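What the budget spreadsheet doesn't have a column for

December 11, 2018

Posted by Noman Memon

Quick one tonight. Quote deadline is Friday and I should be working on it and I'm writing this insted. Several people emailed after the last post asking what we're planning to buy for the new bench at Tullgate, and how we're working out the money. So, notes. Not in much order.

Where we are: the shop does small sorting and handling jobs, paper goods mostly. Cards, tickets, sleeves, inserts, whatever comes in thin and flat. All by hand today. We want one bench with one arm and a hand on it by spring. The partners gave me a number in March and I have been cutting things off the list ever since to get under it. Still not under it.

Biggest mistake so far was starting with the arm. Everybody starts with the arm. It's the big shiny line at the top and the salespeople want to talk about it, so you spend three weeks comparing reach and payload, and then you look at what you plan to pick up and it weighs less than a sandwich. Payload was never going to be our problem. I had two Evik brochures with sticky notes all over them. Could have flipped a coin.

The hand is where the money goes. Or the gripper, if you go that way. And the hand is the thing I knew least about. Started with a plain two-jaw gripper in the plan, then a suction cup, then both with a changer, then Prurum sent over their fingered hand pricing and I had to go for a walk. 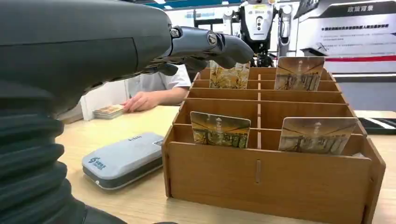 My list of questions for the vendors was all about the hardware at first, and hardly anything about the thing the hand reaches into. Dumb. Go look at any thin-goods task and see how much of the job is the holder. Finger coming down over the back row, thin wooden partitions on either side, pieces standing upright and others in front of them, so now you need room for a fingertip plus the rest of the hand behind it, and those knuckles are not small. Slot spacing, partition height, whether the back row sits higher than the front. That's a drawing and a piece of wood. Costs very little and it decides whether the expensive part has a chance. It had no line in my spreadsheet at all. It has one now, 225 dollars, for wood and somebody's afternoon, and I'd guess we rebuild it more than once.

So, first real piece of advice: budget the holder, the tray, the rack, whatever your parts live in. Put it above the arm in the sheet. You will build several bad ones.

Second. Cables. I'm not kidding. Power, network, controller, laptop, the spare laptop, chargers, and then whatever the vendor forgot to mention. Abbasi did the electrical walk-through for us (they do our regular building work, good people, not cheap) and the first thing they asked was where all of it plugs in. I had drawn one outlet. One! Their list had a whole page of drops and covers and I went back and moved the bench to the other wall, which saved us real money, because the wall with the window has nothing behind it but brick. If your room has floor outlets be happy about it and put the table near them.

Third is chairs and tables. You laugh. Plan for people sitting at this thing for a long, long time before it does anything useful. One on each side, probably, at least for the setup weeks. Somebody resets the parts. Somebody else has the controls. My first floor plan had a robot and a fence and zero humans, like a catalog photo. Then I sat down next to a bench myself for an afternoon and my knees were against the table leg the whole time. Deeper table. Added to sheet.

Also decide early who stops the arm and from where. We argued over this one for a full meeting. I want the stop within reach of both chairs and I want it wired, and I don't care if the wireless one is nicer. The Evik guy thinks I'm old fashioned. Fine.
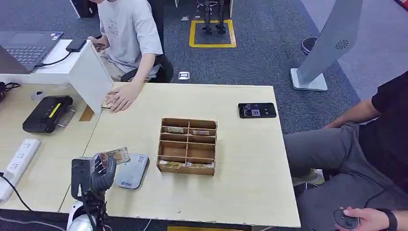
Fourth, and this is the one that hurts, is the people hours. I had labor in the sheet as a single lump called "integration" which is what you write when you don't know. Broke it out over the weekend. Teaching positions. Resetting the parts after every try. Fixing the holder. Reading manuals. Calling the vendor. Waiting for the vendor to call back, somebody is getting paid during that too. It came out bigger than the arm. I checked the formula twice, thinking I'd summed a column wrong. I had not summed a column wrong.

My brother-in-law asked why we don't pay a firm to do the whole thing turnkey. We got a quote. It was a very nice quote, good paper. We would own a bench that does one job and we'd be calling them every time the card stock changed, and our card stock changes constantly. For a shop that runs one product all year I think turnkey makes sense. For us no. Might regret saying that in public.

Lead times. Prurum says 12 weeks on the hand. The arm is much quicker. So if you order both on the same day you get an arm sitting in a crate and a warranty clock already running on it. Ask when the warranty starts! Ship date or install date. I asked both companies and got two different answers and one of them wouldn't put it in the email until I asked again. We're ordering the hand first and the arm later, and the wooden stuff we're building right now while we wait, with a cheap gripper borrowed for testing fit.

Spares. Ask what wears out on the hand and what it costs and whether you can change it yourself. On the fingered ones there's a lot of joints, and every joint is something I'll have to explain to the partners when it quits. I want one spare finger set on the shelf from day one. That line got cut twice and I put it back twice -- it's going in.

Things I took out so far:
the second camera
the fancy rolling base
the extended software license (we'll see)
a display screen for visitors, not sure why I ever had that

Things I refuse to take out:
spare fingers
the wired stop
training days, both of them
decent chairs

On testing before you buy. Both vendors will run your parts for you if you mail them. Do it. Mail the ugly ones too. I sent up to 100 pieces from the reject bin, bent corners, curled, a few stuck together, and told them to mix those in with the good ones. Ask for the whole video with no cuts. If they send you a highlight clip write back and ask again. What I wanted to know was how long it takes between one pick and the next, and what a person has to do when a piece goes sideways in the slot. Those two numbers go straight in the payback sheet and they move the answer more than the price of anything.

Speaking of which the payback sheet is ugly. With the numbers I believe it's a long wait. With the numbers the salesman believes we're all retiring next summer. I gave the partners the ugly one and they took it better then I expected. Turns out they'd already assumed I was low on everything.

Seven lines on the sheet still say TBD. Insurance is one of them, I keep forgetting to call. Freight is another. If anybody reading has put an arm in an older building and had trouble with the insurance people please email me, I'd rather hear it from you first.

I'll post the sheet itself once I take the vendor prices out, they asked me not to share those. Need to go finish the Evik form now, it wants a purchase order number and I don't have one yet.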